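Evaluation of the Murik Tabletop Kit

Natsumi Maruyama, Ojārs Bite, Margus Venckus
March 27, 2018
14 shares | 3 comments

3.2 The simulator package

The Murik kit is sold in two versions. The base version has the arm, the gripper and a power supply, and costs $599. The full version adds a license for the simulator, which loads a model of the same arm over a wooden table and lets the user place small objects on it. We bought the full version and used the simulator for all of the work in this section. Results on the physical arm are in Section 4.

Setup took one afternoon on a desktop computer with a single graphics card. The manual leaves out the step where the joint limits are loaded, and the arm will not move until this is done. Botha, the reseller, sent us a corrected page when we asked.

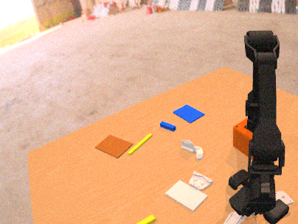

Figure 3. Simulated tabletop with the arm, an orange box, colored squares and bars, and several irregular white pieces.

Object layouts are set in a plain text file, one line per object. Flat squares and straight bars loaded without trouble. The irregular shapes were harder. Their collision outlines are simplified by default, and in early runs the fingers closed on empty space next to a piece and the software still reported contact. Turning on the detailed outlines fixed this but made each run slower.

We ran 400 trials at the default settings and repeated them with detailed outlines. The layout was drawn again at the start of each trial, and the camera was left where it was. A trial was stopped when the object had been released or when the time limit was reached. Venckus ran both sets and Bite checked the logs.

The simulator crashed 2 times, both while saving video. No trial data was lost. The backgrounds supplied with the package can be changed from a menu, but we did not test whether this affects the vision module. Kyung-tae Heo's group at Stilville used an earlier release and had the same trouble with contact reports (personal communication, October).

Contact: Murik evaluation, Pesham
Back to top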